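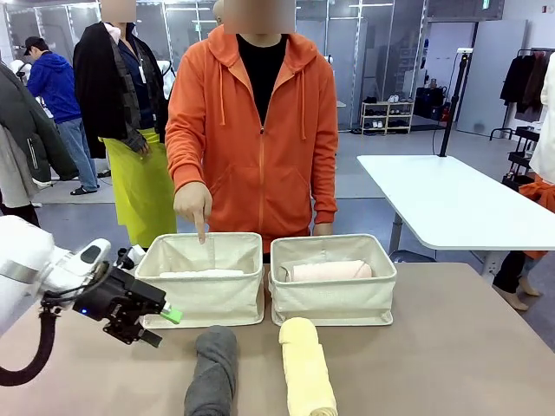

Section 5: Washing your Omlow towels

Read this before the first wash. Most people read it after the fourth, usually with pink shirts.

1. Wash new towels on their own, or with things you no longer love. Dark colours shed dye to begin with.

2. Set the machine to 40 degrees. The Leckie range can take 60, but it will sulk and come out smaller.

3. Use half the detergent you think you need. Leave out fabric softener altogether. It coats the loops, and you will end up with a very soft towel that moves water from one part of you to another.

4. Shake each towel hard before hanging it. Mind the light fittings.

5. Dry on a line or airer for 24 hours. In a tumble dryer, use low heat and stop at 22 minutes to check.

CAUTION: Do not iron. We are not sure who irons towels, but they write to us every May.

Note: Fluff in the filter is normal for the first few washes. If you could knit a second towel from it, contact the Wullorthorpe shop.

6. Fold or roll once fully dry. A towel put away damp will let you know.

Pulled loops

Snip them level with small scissors. Do not tug. The loop is longer than you are patient.

For bath mats, see the Ovo leaflet.

Revised 4 Sep 2023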